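**Visit report: Menow Laboratory, Clusiveck site**
Friday, August 13, 2021
Prepared by Rosimeire Cavalcanti, Istura Program Office

The Istura delegation was received at the Clusiveck site at 9 a.m. for a half-day visit. Its purpose was to review the laboratory's work on teaching household tasks to robot arms from human demonstrations, and to decide whether a joint proposal should go forward in January.

## Method

The group's approach separates the teaching from the robot. A person performs the task with a pair of hand-held grippers whose jaws match those fitted to the arms. The recorded motion is then used to train a control policy, and the arms are brought in only for evaluation. Under the earlier Lodhi protocol, operators steered the arms remotely. Our hosts reported that this was slow to learn and tiring over a full session.

The present study covers table setting. The collection stands at 531 demonstrations, recorded by 9 operators. Each operator is given a target layout and a starting arrangement, and may choose the order of the steps. The staff consider this freedom important, as a policy trained on one fixed order tended to stall when an item was already in place.

## Results presented

In the most recent evaluation, the arms completed the full layout in 24 of 27 trials. The three failures all involved chopsticks. Bowls and plates gave little trouble once the operators had been asked to approach the rim from the side.

Members of the delegation asked whether the result would hold with other tableware. The laboratory has not yet tested this and stated so plainly. A second set with a different rim shape has been ordered.

## Collection room

The delegation then moved to the collection room, where the work is carried out at a single table between black curtains.
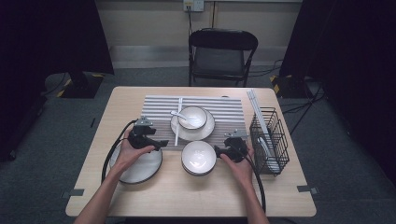 *Table-setting task, Clusiveck collection room. The two hand-held grippers are on either side of the front bowl; chopsticks stand in the wire basket at right.*

Delegates were invited to try the grippers. Most found them easy to close but needed several attempts to lift a chopstick cleanly. Dr. Cavalcanti asked about the cables, which limit how far an operator can turn the wrist. A lighter cable is under review.

## Follow-up

- Menow will send the evaluation sheets for all 27 trials, including operator notes.
- Istura will comment on the draft task list before the January meeting.
- The question of data storage between the two sites remains open.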